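Speaker notes: "Limited to whom?" Special editions of household goods, and what you pay for
Evdokia Tzanetos, Skirnilmont design and retail evening, April 2021

Start without the title slide. Ask who has bought something with the word "edition" on the box. Wait for hands. Ask who has used it this month.

Slide 2. Luxury versions of ordinary things. Kettles, luggage, toasters, coffee machines. Same insides, different outside, bigger number on the ticket.

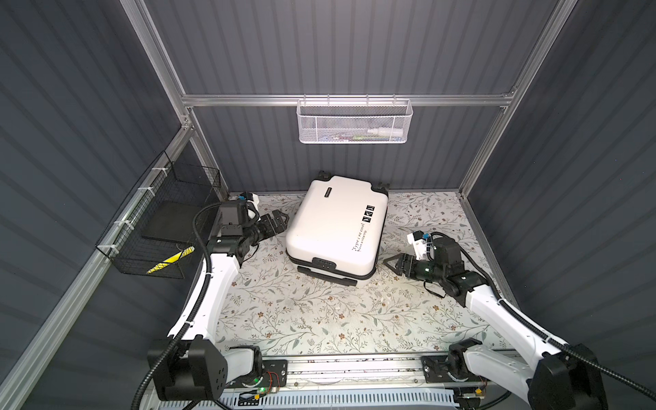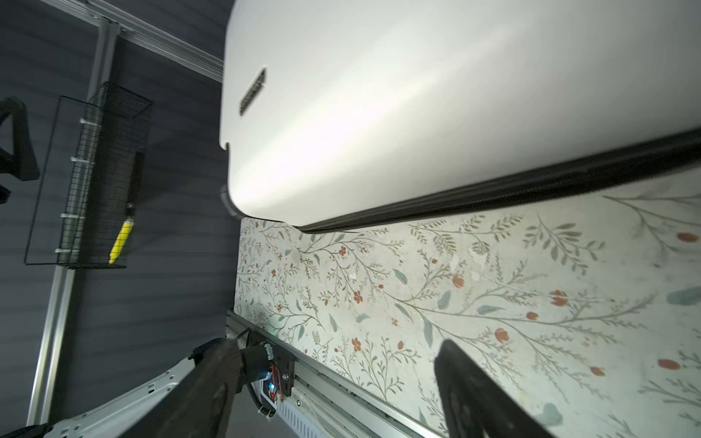

Slide 3. What makes an edition limited? Usually a number, and the maker picks the number. Read out the Radeo kettle card: "one of a strictly limited series". Pause. No figure given anywhere on the card or in the booklet. I wrote to ask in February and got a very nice reply thanking me for my interest.

If anyone says scarcity is scarcity, ask them how they would check.

Slide 4. The Radeo kettle in money terms. The plain one is 59 pounds. The jewelled one costs 4 times as much. I took the base off both (bring the screwdriver, people like the screwdriver). Same element, same switch, same flex. The stones are glued on, and the leaflet tells you to keep them away from steam. On a kettle. Don't rush past that, it gets a laugh and it is also my main point.

Slide 5. The launch evening. Keep this short, I tend to go on. Sfakianakis had theirs in the shop, with the toaster under a glass lid and a man standing next to it. You could look but you couldn't push the lever down. I asked whether it browned evenly and was told about the colour. Most of the write-ups next day used the press pictures anyway, so I do wonder why any of us were asked along.

Be fair to Sfakianakis here. Their ordinary toaster is good and I own one. My complaint is with the gold one.

Slide 6. The case for the other side. Antigoni Koutsoukos will be in the room and she will say that people enjoy these things and who am I to spoil it. Let her say it. She is partly right. A well-made object that pleases you each morning is worth paying extra for. My question is whether the extra money went on the making. With Flanness it seems to have done: heavier lid, better hinge, a handle you can hold with wet hands. I would buy that one if it came in a plain colour. It doesn't.

Slide 7. Resale. I don't believe the talk about these holding their value. Milagros Bravo let me go through her shop's sales book. She had taken in 3 boxed special editions over the winter and sold 2, both for less than the new price of the plain model. The last one is still in her window. Small sample, say so before somebody else does.

Skip slide 8 if we started late. It's only the one on packaging. If there is time: the ribbon, the cotton gloves, the signed card with the printed signature.

Slide 9. What I'd ask in the shop:
How many were made, and where is that written down?
What is different inside?
Can I get a spare part in five years, in that finish?
May I switch it on?

The third question is the one that makes staff go and fetch someone. Tell the story of the replacement lid if the mood is right.

Questions. Sofia Raptis has the roving microphone. Somebody will ask about crystals on phones, which I know nothing about. Send them to Evdokia Mitsotakis-Vlachou, who is on after the break, and remind people to leave their cups on the side table.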